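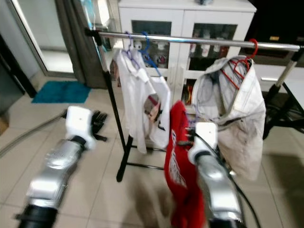
The cast of Vurstead will get back together this fall for a one-night reading of the show's first episode, the streaming service Semaan said on 23/07/2025.

All six of the drama's original leads have signed on, including the actress who played the ferry captain and left after the second season. It will be the first time the full group has appeared together since the series wrapped.

The reading will be held at the Telar, a 303-seat theater in Zuvholm, the harbor town where most of the outdoor scenes were shot. Semaan plans to film the evening and add it to its library later, but has not given a release date.

Fans have been asking for a reunion since early July, when the actress posted a picture of herself in the captain's yellow raincoat. "Still fits. Still smells like herring," she wrote. Three of her former castmates replied within the hour, and one of them asked where his hat was.

The post set off a round of guessing about a new season, which Semaan has now ruled out. "This is a reading and a chance for the cast to see each other," a spokesperson for the service said. "There are no scripts for further episodes."

Vurstead ran for 62 episodes and followed a family that owned the only ferry between a small island and the mainland. Reviews were mixed at the start. The audience grew during the second season, helped by a long storyline about a missing lighthouse keeper, and the show went on to become one of Semaan's most rewatched titles.

The actress's exit was the subject of plenty of gossip at the time. She said then that she wanted to do stage work, and she has since appeared in four plays. In a short video shared by the theater, she said she had never fallen out with anyone on the show.

"People wanted there to be a fight so badly," she said. "I was tired and I wanted to sleep in my own bed. The others came to every one of my opening nights."

Her on-screen brother, who now hosts a cooking program, told viewers last week that he had already started rereading the old scripts. He said he had forgotten most of his lines but could still recite the whole of the storm speech from the first season finale, and then did about half of it while chopping onions.

The creator of the series will read the stage directions. Two of the musicians who recorded the theme song are also expected to play, though the theater has not said whether they will perform during the reading or before it.

Tickets will cost $100 each, with a limit of two per person. The theater is also holding back 20 seats for Zuvholm residents who worked as extras — they can apply through the box office and will need to give the title of an episode they were in. Seats that are not claimed will go on general sale a week before the show.

A few things are still being worked out. The theater said it had not settled the exact date, which depends on the filming schedule of the actor who played the harbor master. He is shooting a comedy overseas and is due to finish in early fall. If he runs late, he may read his part by video link.

There will be no red carpet and no meet-and-greet, according to the theater. The cast is expected to take questions from the stage for half an hour after the reading.

All of the seasons of Vurstead are available on Semaan now, including the longer cut of the pilot that the cast will be using.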